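Badalari Care Label Survey: README

Maintained by Najwa Mansour. Last tidied in July. Please read the known problems before you quote a single figure from this.

What it is

A table of care labels copied from second-hand clothes, one row per garment, with 200 rows. Each row gives what the label says about fibre, washing temperature, drying and ironing, and then what I thought of the cloth when I had it in my hands. It began because I did not believe the labels. I still don't, much, but I have had to become more careful about saying why.

What it is not

It is not a test of anything. No fibre was burned, dissolved or put under a microscope. If a label says linen and my note says "doubt it", you have a label and an opinion, and you should give the opinion the weight you would give any stranger's.

Where the clothes came from

Nearly all of them came through the Jendelton clothes exchange, with a smaller batch from a house clearance in Ulten. Both sources lean towards shirts, blouses and table linen. There is very little knitwear and no children's clothing. Anyone hoping to say something about "clothes in general" from this should look elsewhere.

Columns

item: a plain name, such as shirt or skirt. I gave up on finer types after arguing with myself over what a tunic is.

fibre_label: copied as printed, spelling mistakes included.

wash_label: the number on the tub symbol, or "none" if there is no tub.

iron_label: dots, from one to three.

hand_note: free text. Treat with suspicion.

legible: yes, partly or no. "Partly" was decided by me on the day, and I was stricter on some days than on others.

How the garments were handled

Each one was laid on a table and opened out far enough to find the label, usually in a side seam or at the back of the neck. Creases were left alone. I had been told that pressing a garment first makes the cloth easier to judge, but it also makes a poor cloth feel better than it is. 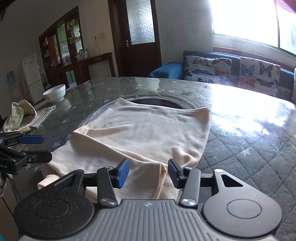

Cloth on the large table.

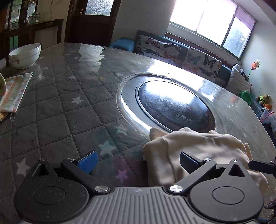
Known problems

1. Missing labels. In 31 rows there is no label at all. People cut them out when they itch. I suspect the cheaper ones itch more, which would mean the survey flatters cheap clothing, but I can't show that from these rows.

2. Colour names. I did not record colour in the first version and added it later from memory for a few rows. Those entries have been taken out again. Please don't use an old copy that has them.

3. Repeats. There are 4 pairs of rows that may be the same garment entered twice. I have left them in and marked them "maybe repeat" in the hand note. Remove them if you like, but say so.

4. The Shokri scale. Earlier versions scored softness on the Shokri scale, which runs from 1 to 9. It sounds like a measurement. In practice I scored the same blouse a 4 in the morning and a 7 after lunch, and the column has been dropped. If someone can show me two people agreeing on it without talking first, I'll put it back.

5. Temperature. A low number on a label may tell you about the cloth, or only that the maker did not want complaints. The two can't be told apart from the table, and I would be wary of anyone who says they can.

Things people have asked for

A "quality score". No. There isn't one in the data and adding columns together will not make one.

A comparison by maker. Maker names were left out on purpose. With so few garments from any one of them, a single bad shirt would decide the matter.

Corrections

Send the row number, the column and what you think it should say. If you are working from the same garment, tell me where the label is sewn. Corrections are looked at on Tuesday evenings and go into the change notes with the old value kept beside the new one. "This seems wrong" on its own will be read and left where it is.

Use

Free to copy and change. Name the Badalari survey as the source, give the version, and carry the known problems along with the rows.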